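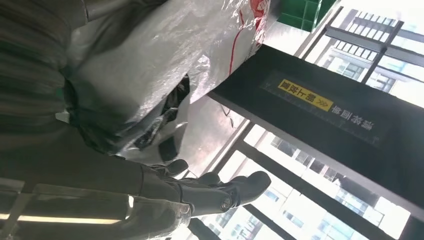
Pindero wrote back before breakfast that thin plastic will fool any current threshold I set, and that I should watch position error on the fingers and leave motor current alone. Logged both for the whole session to check the claim.

Wednesday, shop, bench by the windows. Goal was a repeatable close on a plastic shopping bag with something in it. Finger closing speed at 73 percent, sample buffer 4000 points, wrist rolled well over so the fingers come in from the side.

Current trace is useless for the first part of the close. The film folds, current barely leaves the noise floor, then it jumps once the fingers reach whatever is inside. Position error rises earlier and more smoothly. Pindero is right on this one. Rewrote the stop condition to use error with a short debounce.

Ran 8 closes with the new condition. 2 stopped early on a crease. Raised the debounce and did not rerun, battery on the laptop was low.

Wrist camera exposure is still bad. Auto mode meters on the windows and the left side goes dark, so bag edges on that side drop out of the mask. Locked exposure is on the list. A blind would be cheaper.

Clemholm bracket has play in it again. Tightened, marked the screw head with paint. If it moves by next session I will drill it for a pin.

Lillbridge shipped the replacement finger pads, no tracking number yet. Need to return the torque driver to the Hayat drawer.

Next: fixed exposure, same bag, slower close.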